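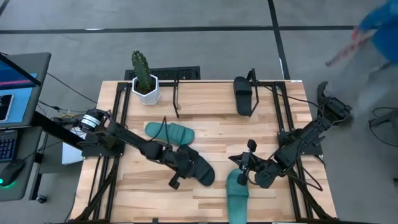
Both pairs, black and teal, on the butcher-block table.

I held out on slides for years, mostly out of stubbornness, and then in September my feet staged a small rebellion and my neighbor Tharushi told me to stop being silly and order the Putwood ones she lives in. So I did, and then I went back and ordered a second pair (the teal!), so you can guess how this review is going to go.

Let's start with the fit. I'm between sizes, went up, and I'm glad of it. The wide strap sits flat across my foot and doesn't pinch, even with socks, and yes, I wear them with socks. The rounded toe gives you a little room at the front, though if your feet are very narrow you may slide about more than you'd like. My husband Rajitha has high arches and found the strap snug for the first week or so, then stopped mentioning it.

The footbed felt firmer than I expected out of the box. I wore the black pair around the house for 31 days straight before I made up my mind, and somewhere in there I quit noticing them, and I mean that as praise. They rinse clean under the garden hose. The black ones show every speck of dust, mind you, and the teal hides it much better.

My one real grumble is the squeak on our kitchen floor first thing in the morning, loud enough to wake the dog. It has faded on the black pair but the teal ones are still at it.

Would I buy them again? I already have, and I've got my eye on a third pair for my sister, if Putwood ever restocks her size.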